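Rodunel Linen Room: Progress Report to the Hosoda Fund
Prepared by Barbara Duda
Reporting period ending January

Dear Parveen Rind,

Your form asks us to begin with "key achievements," so I will begin with the shelves. They are up. They are level, too, which the old ones were not, and a stack of pillowcases now stays where it is put. Anyone who visited the linen room last summer will understand why this gets its own paragraph.

As you know, the grant pays for the reorganization of the shared linen store at Rodunel, which supplies the guest rooms, the clinic rooms downstairs and, on bad days, the kitchen. Before the project, linen came back from Trimetti in mixed bags and was put away by whoever was closest to the door. Sheets lived with sheets if they were lucky. The clinic once opened a bundle marked "gowns" and found tablecloths, and I am told the appointment went ahead anyway.

Sorting

We have emptied and re-sorted all the shelving on the north wall and most of the tall cupboard. The bottom of the tall cupboard is still as we found it. Haruto Nakajima reports that it contains curtains, and that he would like to leave it at that until spring.

The new system goes by color first and size second. White is for guest rooms, light blue is for the clinic, and everything else is for discussion. The light blue caused more trouble than it should have. Years of washing at different temperatures have given us several light blues, and one batch has faded to a shade that half the staff call white. We settled the matter by holding each piece up against a new one near the window. If two people hesitated, it went to the rag bin.

Folding

We budgeted 2 training sessions for folding and used both. I was asked at the planning stage whether grown adults needed to be taught to fold a sheet, and I said surely not, and I withdraw that. Chiyo Nishimura, who ran the sessions, began by asking everyone to fold one their usual way. She did not comment on the results. She just laid them side by side on the long table and let us look.

Flat sheets are now folded to the width of the shelf, with the hem on the inside and the smooth edge facing out. Gowns are folded in thirds with the ties tucked in. Fitted sheets remain a matter of faith. Chiyo's method works beautifully when Chiyo does it, and the rest of us produce something closer to a bread roll. We have put the fitted sheets on the top shelf, where they can be admired from below.

The hardest part to teach has been the start. People grab a cloth in the middle, lift, and then spend a long time hunting for a corner. Take it by the edge, let it hang, find the next corner by running along the hem. It sounds obvious, and it is now written on a card by the door, where it has already been corrected twice in different handwriting.

Spending

The shelving came in $100 under the quote from Sekomance, and we would like your permission to move that sum to labels. The first labels were printed on paper, a choice that did not survive contact with damp towels. Riku Kaneko has found cloth ones that can be sewn on and sent me a sample, which I promptly lost in a pile of unlabeled towels. A second sample is on its way.

What is late

The written guide is behind schedule. We promised 18 pages and have 9, although I would argue that they are the better ones. The missing section covers repairs: when to patch, when to cut down for cloths, and when to admit defeat. Haruto is firmly in favor of patching. The clinic is firmly against being handed anything patched. I expect a compromise in which the guest rooms get the patches and nobody mentions it to the guests.

We also have not settled the question of storage for pieces with small marks on them. A few specks do not make a cloth unusable, but the clinic sends them back, we wash them again, and the specks return refreshed.
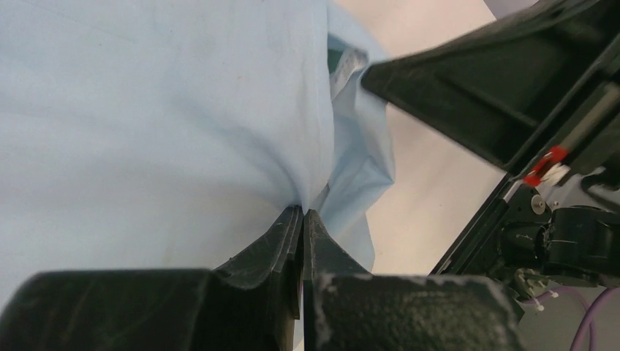

For the next period, we plan to finish the repairs section, sew on the labels and open the bottom of the tall cupboard. I will write again once we know about the curtains.

Barbara Duda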